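Home & Workshop > Floors & Storage > Tape, paint and marking

Yellow line on a gray floor, does the platform go on top of it or next to it?

zernatus_attic

Hi all, hoping somebody has been through this. I'm setting up a shared room at our place in Zaveneck, smooth gray floor, slightly shiny, and I wanted one bright yellow line across it so people know where the walkway stops and the sitting/storage bit begins. So far so good. Then we brought in a low wooden platform with green cushions on it (the deep grass green kind, I love them) and now I can't decide how the two should meet.

At the moment the line runs straight across and stops right at the corner of the platform. 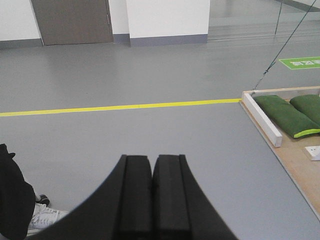 I like how tidy it is when everything lines up, but my sister-in-law thinks the line should carry on underneath so that if the platform ever moves there's still a line there. The room is 3000 mm by 1860 mm in the part I care about, so it's small and every bit of crookedness shows. I also have a white cabinet on casters that needs a home, and if I roll it over the line every day am I going to wreck it? I haven't bought the good tape yet, the local shop has one called Derkach and one called Hadov and I have no idea which is better. Posted in June on another board and got nothing, so any thoughts welcome!

oldmopbucket

Just stop it at the corner. Looks fine. Tape under furniture is a pain to get up later.

threadbare_and_tidy

I'd go the other way from the answer before me, sorry! We did a room very like this (ours is a bit bigger, same sort of gray floor) and we ran the line all the way through and then set the platform down on it. Ten minutes more work, and when we shifted things over the winter we didn't have to match a new piece to an old one, which never quite looks right because the old yellow goes dull.

Whichever you pick, clean the floor first and let it dry overnight. Then snap a chalk line, or just pull a string tight between two walls, and measure from the same wall at both ends. A little slope on a long line is very easy to get and you only notice it once you've sat down on your nice cushions and have nothing else to look at. Ask me how I know. Lay it in one go if you can, don't stretch the tape, and press it down with a rag as you go.

On the casters, it's turning on the spot that chews tape up, much more than rolling straight over. I'd park the cabinet fully on one side and leave it there. If it has to cross, cross square to the line and lock the wheels once it's in place. And keep a flat piece of cardboard nearby to slide under them, it saves the floor as well.

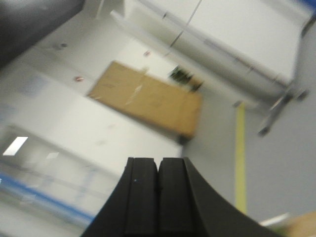 White cabinet with its casters, and a piece of tan cardboard.

No idea about Derkach, but I've used Hadov and it was okay for 3 years with normal sweeping. I'd buy one roll first and try a strip 15 inches long somewhere out of the way before you commit to the whole room.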